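Kermani Wildlife Trust Calls for End to Seal Feeding Sessions at Grellbridge Marine Park

FOR IMMEDIATE RELEASE
9/18/25

GRELLBRIDGE - The Kermani Wildlife Trust is asking Grellbridge Marine Park to stop selling public feeding sessions with its harbor seals and to move the animals to a larger pool before the park closes for the winter in November.

The park keeps 11 harbor seals in a main pool and two holding pools. Visitors can buy a cup of fish at the gate and feed the seals by hand from a low wall. The Trust says the seals spend most of the day waiting at that wall and get very little time away from people.

A petition started by the Trust in the spring now has 3,882 signatures. It was handed in at the park office this week along with a 115-page report on the condition of the pools, the feeding schedule and the noise from the go-kart track next door.

The report makes these requests:

End all hand feeding by visitors.
Give the seals a quiet area that cannot be seen from the public walkway.
Publish veterinary records for every seal once a year.
Stop breeding at the park until the new pool is open.

The report also looks at the 4 seals born at the park since the current owner, Wurkholm Leisure, took over. Two of them are still in the smaller holding pool. The Trust wants them moved first.

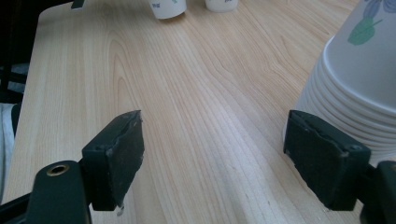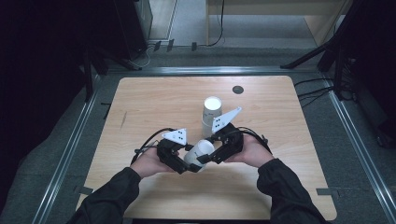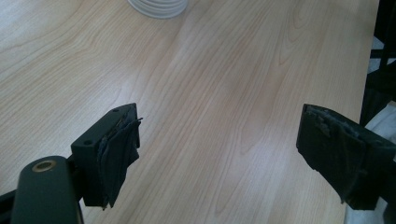 The light wood tabletop appears in all three pictures.

Gavin Forsyth said that the park had heard most of these requests before and had already cut the number of feeding sessions in the summer. He added that a new pool was "a matter of permits and money, and we have applied for the permits," and that the young seals would stay where they are until work was finished.

The Trust has asked to see the permit application. It also wants the park to say how many fish each seal is given on a busy day, as cups sold at the gate are not recorded by animal.

A public meeting on the report will be held at Kerngate Hall in Grellbridge. Entry is free and no booking is needed. The park has been invited to send a speaker. Copies of the report can be read at the Grellbridge town library or requested by mail from the Trust.

Media contact: Afshin Hassanpour, Kermani Wildlife Trust, Kerngate Hall, Grellbridge

About the Kermani Wildlife Trust
The Kermani Wildlife Trust works for better conditions for seals, sea lions and otters kept in captivity. It is funded by member donations and does not take money from zoos or marine parks.

###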